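Marking out a drinks table with tape

I have been laying out the same drinks station for long enough to have opinions on tape. This post covers the surface, the grid and what goes in the cells. The recipe side is a separate post.

The surface first. I use plain cardboard over the whole tabletop. It takes tape well, it soaks up drips, and it can go in the recycling when it gets tired. I tried a Falum vinyl mat for most of a winter. Tape adhesion was poor and the mat curled at the corners, so it now lives under the sink.

Next, the tape. Blue, 50 mm for anything structural, narrower stock for the outer line if the wide roll has run out. I bought the last batch from Horkutau. Edge quality varies within a roll. Torn ends wander, and cut ends stay square. If you care about the look, use scissors.

Laying order:

Run the lengthwise strips from the far end toward yourself, under light tension. Press down with a flat card. Then run the crosswise strips over the top. Do not try to correct a strip after it has been pressed. Pulling it up takes the face of the cardboard with it, and you get a pale spot that shows from then on. A strip that leans a little is fine. The cells only need to be large enough for what stands in them.

Placement is one item or one group per cell. Ice goes in the middle, where it can be reached from either side. Glassware gets a cell to itself, with clearance all around the foot. The jigger stands past the glass. The board, knife and citrus share a cell, since separating them only adds drips.

I slice lemons to 5 mm. Thinner slices fold on the rim and thicker ones sink. Stack them on the board below the knife, with the knife laid flat along the top edge. For ice I use a round bowl from Kundska with straight enough sides to scoop against. A Dela Peña bowl I had before was too shallow and lost cubes over the lip with every scoop.

Remaining problem: condensation under the ice bowl lifts the nearest tape after 2 hours or so of use. A folded cloth under the bowl helps, but it raises the rim. I have not settled this.
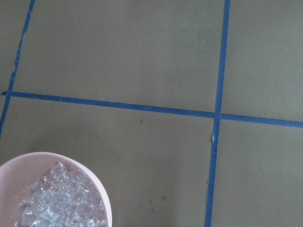
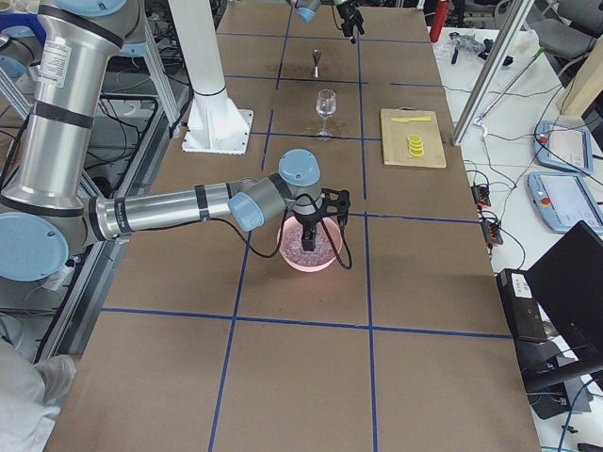 Tape grid on the tabletop. Ice, glass, jigger and lemon in the second picture.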